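Mastolo frosted divider box, small size
Reviewed November 2022

Bought two of these from the Akstead outlet to sort out the seasoning situation. Packets everywhere, half of them falling over behind the oil. Quick review because dinner is in 11 minutes.

Short version: good box, wish it was a bit heavier. Four stars.

It's the kind with the scooped out front wall and the notched dividers inside, so you can reach in and grab a packet without pulling everything else up with it. The notches are what sold me. My old Ratetti bin had straight walls and I was forever digging. 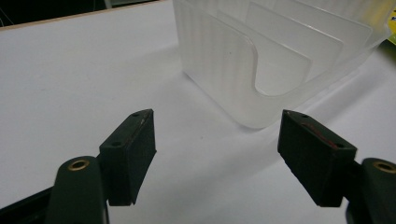

Cleaning. Easy. Warm water, dish soap, done. Soy sauce dripped down a corner back in August and came right off. Don't know about teh dishwasher, label said no so I didn't try. The frosted plastic hides smudges pretty well but you can still tell what's in there, sort of. Colors anyway. If you want to read labels through the side, get a clear one.

Weight is my gripe. Empty, it scoots when you bump it. Put a bit of that rubbery shelf liner under mine and it stays put now. Should of come with feet.

Fit next. Flat packets, gravy mix, yeast, tea bags, all great. Taller stuff depends. My 200 gram bags of lentils stand up fine if I fold the tops over. The 1000 gram rice does not go in, wasn't really expecting it to.

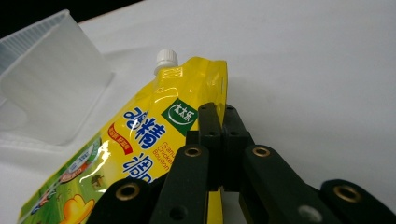
Pouches are the other thing people ask about in the comments. Mixed results. A full one stands okay between the dividers, a half empty one slumps and leans on its neighbor. I keep the chicken bouillon in the back slot, the yellow 太太乐 one with the white screw cap, cap end up so I can grab it by the neck. Works for me. Go thru a lot of that stuff.

Compared to the Polák one my sister has: hers is stiffer, costs more, no cutout. I'd still take this.

Would buy again, probably the bigger size. Minus one star for the sliding around.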